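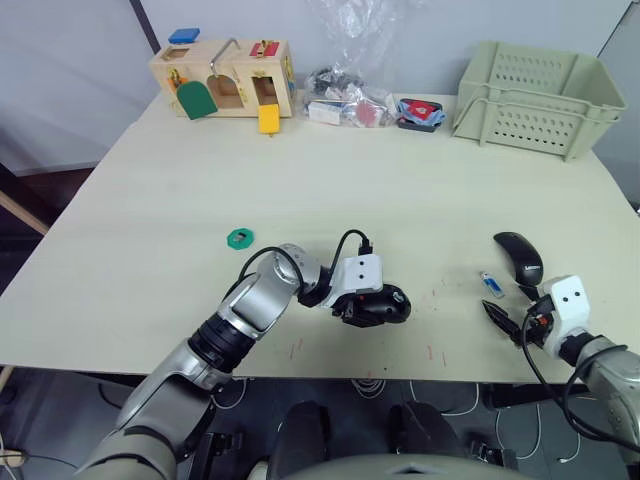
News from the teaching room: the sorting task

Since our last newsletter we have started with the new task for the two-arm robot, and several readers wrote to ask how it goes, so I will try to explain it without too many technical words.

The task is called "clear the desk" on our list. A person guides both arms by remote control, takes the small things from the table one after the other and puts them in the place where they belong. The computer mice are the objects we use most at the moment. They look easy, but the shell is smooth and rounded, and if the fingers close too high the mouse slides away to the side. A beginner usually closes the fingers too high. After one afternoon of practice the same person goes low, almost touching the table, and closes slowly.

Our target for this task is 400 good demonstrations. A good demonstration means that the operator did not stop in the middle, did not drop the object and did not push anything over the edge. We keep the bad ones also, in a separate folder, but they do not count for the target. On 24th June we had 60 good ones, and I must say that 50 of them were made with the left arm doing most of the work. This is a problem. The learning program copies what it sees, and if the right arm only waits, it will learn to wait. From now on please start every second demonstration with the right arm, also if you are left-handed and it feels strange.

The busy box with the little doors and latches is for the next task, which we call Inton. For this one the arms must open a door, let it go and open the next one. Ismail Fawzy made the first trials last week and he found that the latches are much harder than the doors. With remote control you do not feel the resistance in your own hand, so you have to look very well at the fingers and stop when they begin to bend away. He suggests to practise the green door first, until you can open it without thinking, and only then go to the metal parts. He also wrote a short guide of two pages. It is in the shared folder under Peixoto, together with the older guides.

Some rules for the operators, which are the old rules with small changes:

Before you begin, bring both arms to the start position and wait until the operator screen shows ready. If you begin too early, the first second of the recording is lost and we have to throw it away.

Move at the speed of a calm person. Very slow demonstrations are not better. The program learns the slowness as well, and then it needs half a minute to pick up one mouse.

When you miss the object, you may try again one time. A small correction is useful for the learning. Three or four corrections in one recording are too many, and it is better to stop and mark it as bad.

Change the positions of the things after each recording. Put the mouse in another corner, turn it, put it close to something else. If everything lies always in the same place, the robot learns the place and not the mouse. We had this with the cups in October and it cost us a lot of work.

Do not sit longer than one hour at the controls. I know that some of you like to continue, but I can see in the recordings when a person is tired. The movements become short and hard.

There was also a question about the total. With all tasks together we hope to come to 3000 recordings before we train the big model, the one we share with the group in Wonance. They do their part with hand guiding, where a person holds the arm directly and moves it through the task, and we do our part with remote control. Both ways have something good. Hand guiding is quicker to learn for a new person, but the hands of the person are then in the camera view, and they have to be careful with this – it is more work afterwards. I would like to compare the two ways on the same task later this year, if Umia gives us the time on the second robot.

We are still looking for operators for the morning hours. You do not need to know programming. Patience is more important, and a good eye for distance, because the depth is difficult to judge at first. If you want to try it, write to the newsletter address and say which mornings are possible for you. The first session is only for practice and nothing is recorded.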